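In Praise of the Mug Tree

I have a soft spot for kitchen things that have gone out of fashion and stayed useful anyway. Bread boxes, for one. Egg cups. The little ceramic dish by the stove that holds a spoon so it doesn't drip all over everything. But the one I would go to the mat for, the one I have moved through four apartments and a house with a sloping floor, is the mug tree.

You know the thing I mean, even if you haven't thought of it in years. A base, a post, a few pegs, and the mugs hanging off it by their handles like fruit. Your aunt had one. It stood next to the coffee maker, or next to the bread, and one of its mugs had a cat on it. When you came to stay you were told to take whichever one you liked, and you took the cat.

Somewhere along the way we decided we were done with them. Kitchens got cleaner looking and counters got emptier, and the people who write about kitchens (I read all of them, I can't help it) began to talk about clear surfaces as if they were a form of good character. Everything with a handle was to go behind a door. I went along with it myself for a while. I cleared my counter one January, full of resolve, and put the mug tree in a box in the hall closet, and stacked my mugs in the cabinet over the sink, two and three high.

It was a miserable few months. I don't want to make too much of it, because as hardships go it was a small one, but I want to be fair to how irritating it was. Mugs are not made to stack. Plates are, and most bowls are, and some very sensible restaurant cups are, but the ordinary household mug has a handle sticking out of one side and a foot that doesn't quite fit the rim of its neighbor. Stack two and they wobble. Stack three and you are reaching up at six in the morning, half asleep, to lift a small tower down with one hand while the other hand feels around for the one you wanted, which is always at the bottom, at the back. I chipped two that way. One of them was from a diner called Oddsson that closed years ago, and there is no getting another.

So out came the tree again, and I've been a convert (a reconvert, I suppose) ever since.

The first argument for it is the plain one about reach. A mug on a peg is a mug you can take with one hand, in the dark, without moving any other mug. I can't think of another way of keeping them that manages it so simply, apart from hooks under a shelf, and hooks under a shelf mean a drill and a landlord. The tree asks for a circle of counter no bigger than a salad plate and that's all it asks for. If you change your mind about where it goes, you pick it up and carry it there. Mine has been by the kettle, by the window, on top of the refrigerator for one foolish week, and in the middle of the table when my whole family came and there was no point in pretending that anyone would stop drinking coffee.

The second argument is that it limits you, and I mean this as praise. A cabinet will swallow mugs forever. I once emptied mine out onto the floor before a move and found I owned 39 of them, and I live with one other person and a dog. Thirty-nine! There were mugs from banks, mugs from a conference in a town I couldn't remember visiting, a mug shaped like a boot. I don't believe I ever decided to own that many mugs. They came in one at a time, and each time there was a bit of dark shelf to push them onto. A tree has as many places as it has pegs, and when they're full they're full. The new one has to be better than something already hanging there, and if it isn't, it can go to the church sale with the boot.

The third argument is harder to put into words, and it's the one I care about most. It has to do with looking at what you own. I like seeing my mugs. I chose them, or somebody chose them for me, and there's a small, steady pleasure in having them out where the eye lands on them while the water boils. People will frame a print and hang it in the hallway where they pass it in four seconds, and then take the cup they hold in both hands every morning of their lives and shut it in a cupboard. I find that a little sad. A good dark glaze with some swirling white script on it deserves as much daylight as a print does, and next to brown wood it looks very handsome indeed.

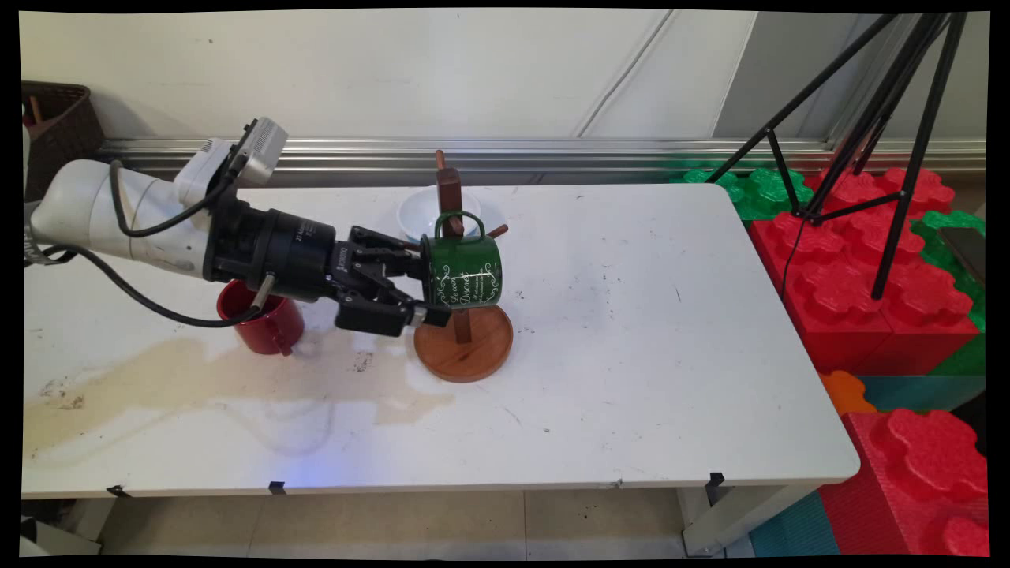

Choosing One

If I've brought you even partway around, let me pass on what I've learned from owning several of these, good and bad.

Buy wood if you can. I've had a wire one, and the noise of stoneware against wire first thing in the morning went right through my teeth. Wood takes the handle quietly. It also ages well, and if it gets a ring or a scratch you can rub a little oil in and forget about it. I'm fond of the ones where the post and the base are two different shades, a dark upright on a pale foot, and I'd look for those first, but that is only taste.

Look at the base before you look at anything else. A mug is heavier than it seems, and when it hangs out to one side it pulls. The cheap trees have a base about as wide as a coaster and they'll go over the moment you take two mugs off the same side. My second tree came from a shop called Vavach that I otherwise remember kindly, and it fell on its face so regularly that we started calling it the drunk. A wide, round, heavy base that sits flat will forgive you for loading it badly. A raised rim around the edge is a nice extra, and catches the drip if you hang something up before it's properly dry, as I always do.

Then look at the pegs. They should tilt upward, enough that a handle slides back toward the post and stays there. A peg that sticks straight out is asking for trouble every time somebody bumps the counter. They should be thick enough to trust and thin enough to get through a small handle, and you won't know which you've got until you try, so bring a mug to the store. I've done it. The clerk was very nice about it.

As for the number of pegs, go by how many people drink something hot in your house and add one or two for company. Fewer is better than you'd think. I've seen a giant with pegs all the way up to the height of a table lamp, and it looked like something you'd dry laundry on. The one I use now was made by a small woodshop, Latwood, and I paid 24 dollars for it secondhand, and I would pay it again tomorrow if the house burned down.

Living With It

There's an order to hanging mugs, and you'll find your own, but I'll tell you mine. Heavy ones go low. The first mug goes on one side and the second goes across from it, and so on around, so the weight stays even. Handles go on from the tip of the peg and slide back all the way, and you let go only when you feel the handle settle. My husband hangs them any way he pleases, two big ones on the left and nothing on the right, and with the old tree this was a real point of contention between us. With the wide base it hardly matters, and I've let it go, mostly.

I should be honest about dust, which is the complaint I hear most. Yes, a mug you don't use will gather a little. Mine hang tipped on their sides, more or less, so the worst of it lands on the outside, and a quick rinse takes care of the rest. But I'd gently suggest that a mug dusty enough to bother you is one you haven't touched in weeks, and you might ask what it's doing on the tree. The same goes for the people who worry about grease. If your mugs are close enough to the stove to get greasy, move the tree. It weighs next to nothing.

The other complaint is that it looks cluttered, and there I can only say that it depends on what you put around it. Give it some room. A mug tree crammed between a toaster and a stack of mail looks like one more thing you haven't dealt with. The same tree with a bit of bare table on either side, and maybe a plain white bowl for company, looks like somebody lives there and had breakfast. I keep a bowl of lemons near mine when I remember to buy lemons. Most of the time it's just the bowl.

I do understand the wish for an empty kitchen. I've stood in a few of them, at friends' houses, with that long smooth counter and everything hidden behind doors that open when you push on them, and I've admired them sincerely. Then the friend asks if I'd like coffee, and says to help myself to a cup, and I open five doors looking for one. By the third door I feel like a burglar. At my house you can see the cups from the back door. You walk in, you're cold or tired or you've come to tell me something, and there they are with their handles waiting, and you can take whichever one you like. Most people take the green one.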